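Section 4: Planning and Budgeting a Two-Arm Bench Cell

4.1 Scope

Read this section before a purchase order is raised for the Kusthorpe bench cell. It covers site checks, the cost worksheet, finger selection and spares. Installation begins at Section 5. Software licensing is in Appendix C.

4.2 Site checks

1. Measure the bench. The two-arm layout requires a clear working surface 1,411 mm wide. A narrower bench will take a single arm only, and the worksheet in 4.3 must be completed using the single-arm column.

2. Confirm bench rigidity. With the arm bases clamped and a hand load applied to the front edge, there should be no movement at the rear edge. Benches on castors are not suitable, locked or unlocked.

3. Confirm that the power supply is on its own circuit. Do not share a circuit with a compressor, fridge or heat gun.

4. Allow 302 mm behind each arm base for cable bend and connector removal. This clearance is often lost when a shelf is fitted later. Mark it on the floor plan.

5. Check lighting at the work surface. Wrist cameras tolerate ordinary overhead lighting, but coloured lamps and direct sun through a window will affect colour-based checks. Budget for blinds if the bench faces a window.

NOTE: The Brullen riser plate raises each base by 80 mm. If risers are to be ordered, repeat the reach check in Section 3 before signing off the layout.

4.3 Cost worksheet

Complete one worksheet per cell. Enter quoted prices excluding tax, then add tax and freight at the bottom of the sheet.

1. Arms, controllers and teach device. Quote as a set. Controllers bought separately are supplied without the interconnect cable.

2. Wrist cameras, one per arm. Include the bracket and the strain-relief clip as separate lines.

3. Gripper bases and fingers. See 4.4 before entering a figure.

4. Work-holding, trays and test articles.

5. Guarding or light curtain, where the site risk assessment calls for it.

6. Operator training. Enter hours, including time lost from normal duties.

7. Commissioning labour. If your own technician is to do the work, enter an internal rate. A zero in this line will cause the worksheet to be returned.

8. Contingency. Use the percentage set by your finance department.

CAUTION: Do not combine lines 3 and 4. Fingers are a wearing part and are charged to operating budget after the first year. Work-holding is normally capitalized with the cell.

4.4 Selecting fingers and grippers

Selection is driven by the article to be handled. List every article before requesting a quotation, with its largest and smallest gripped width, its filled mass and its surface finish.

1. For cylindrical containers, choose angled plate fingers. Flat parallel fingers give a single line of contact on each side and allow the container to roll.

2. For screw caps, plan for two arms. One gripper holds the body and the other approaches the cap from above or from the side. Both grippers will be working within a very small volume, so request the outside dimensions of the finger set and check them against the shoulder and cap of the container.

3. Ridged caps may be gripped with plain fingers. Smooth caps require the Esfahani pad kit, ordered separately.

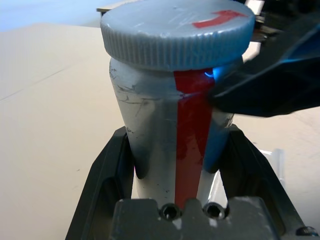 4. Specify rotation marks on test articles. A coloured line down the body and a mark on the cap allow rotation to be judged by eye or from the wrist camera. Tape is adequate for trials. Replace it when the edges lift.

5. Allow for surface damage. Test articles used daily will scuff, and a worn article may not grip the same way as a new one. Order in lots of 6 and keep one aside, unused, as the reference.

NOTE: The Luslow gripper base is supplied without finger screws. Add the screw pack to line 3 of the worksheet.

4.5 Spares

Hold one complete finger set per gripper on site, together with one camera cable and one controller fuse pack. Spare arms are not recommended for sites with a single cell.

Lead times lengthen toward the end of the year. Orders needed before the summer shutdown should be placed by the start of November.

4.6 Sign-off

Attach the floor plan, the article list and the completed worksheet to the order request. Retain a copy with the cell log. If the article list changes after sign-off, repeat 4.4 and reissue line 3 only.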